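10 Apr 2023

# Wibisono House Lounge Enters Regular Use After Refurnishing

The residents' lounge at Wibisono House has entered regular use following the completion of its refurnishing, the Housing Services Office announced today. The room, on the ground floor of the east wing, serves as the shared sitting area for the 100 residents of the building and for their guests.

Work on the lounge began in September with the removal of the former seating and the old vinyl flooring. The new floor covering, the sofa and the side table were supplied by Hestora under the furnishing agreement approved last year. The total cost of the furniture and soft goods was $6,813, excluding labor – a figure that came in $485 below the amount set aside.

Irfan Purba, the Residential Facilities Manager, said that the office had received many requests for a room that felt closer to a sitting room at home than to a waiting area. "Residents told us they wanted somewhere to read, to fold a few clothes and to talk in the evening," he said. "The furniture was chosen with those uses in mind, and so was the care plan that goes with it."

Under that care plan, the lounge is tidied every day. Clothing and other personal articles left in the room are picked up, placed in the cabinet beside the mail desk and held for six weeks. Residents who are missing an item may ask at the desk during regular hours. Knitwear should be held by both sides when it is lifted and folded, so that the weight of the garment does not pull on one point.
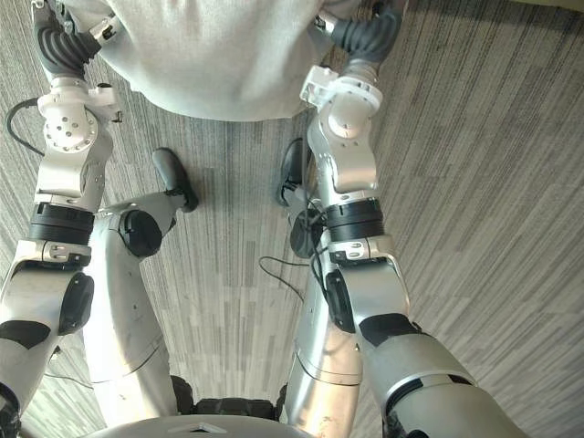
## Care of the Furniture

The sofa is upholstered in cream leather with deep button tufting across the back and the seat. The Housing Services Office asks that residents observe the following when using it:

- Wipe up spills at once with a soft, dry cloth. Cloths are kept in the drawer under the mail desk.
- Do not apply household sprays or polish to the leather. Staff use a cleaner approved by the supplier, and other products may leave marks in the seams.
- Remove shoes before placing feet on the seat.
- Keep pens, keys and craft tools off the cushions.

Pillows are to be returned to the sofa at the end of each visit. Their placement is left to residents, although the daily routine calls for them to be set upright against the backrest or the armrest. The teal-blue pillow has a woven cover and should not be used to dry hands or to wipe the table.

The white side table beside the sofa carries the fruit basket, which remains available to all residents. Fruit is supplied by the Wusley dining hall under the same arrangement as in the former lounge. Residents are asked not to leave peels or cores in the basket – a covered bin stands in the hallway near the elevator.
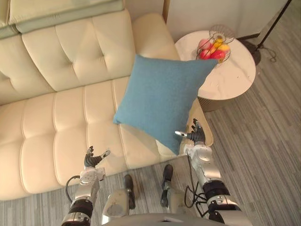
The gray striped carpet is vacuumed each morning before the lounge opens. Furniture should not be dragged across it. Any resident who wishes to rearrange the room for a gathering must submit a request to the Housing Services Office at least two working days in advance, and the room must be restored to its usual order by closing time on the same day. Requests for the use of the full room will be limited to one per week, so that the lounge remains open to other residents on most evenings.

## Hours and Further Work

The lounge is open daily from 8 a.m. to 10 p.m. Quiet hours begin at 9 p.m. Children may use the room when accompanied by an adult.

A second stage of work is planned for the adjoining reading alcove, where two floor lamps and a low bookcase will be installed. The lamps have been ordered from Flonano, and delivery is expected before the end of the spring term. The alcove will be closed for up to three days during the installation, while the main part of the lounge will stay open.

Mr. Purba thanked residents for their patience during the months in which the room was unavailable. "We know that the temporary space upstairs was small," he said. "We would like to hear what is working well in the new room and what should be changed."

Written comments may be left at the mail desk. The Housing Services Office will review them before ordering any additional furniture. Damage to the sofa, the table or the carpet should be reported to the same desk on the day it is noticed, including the name of the person making the report and the time.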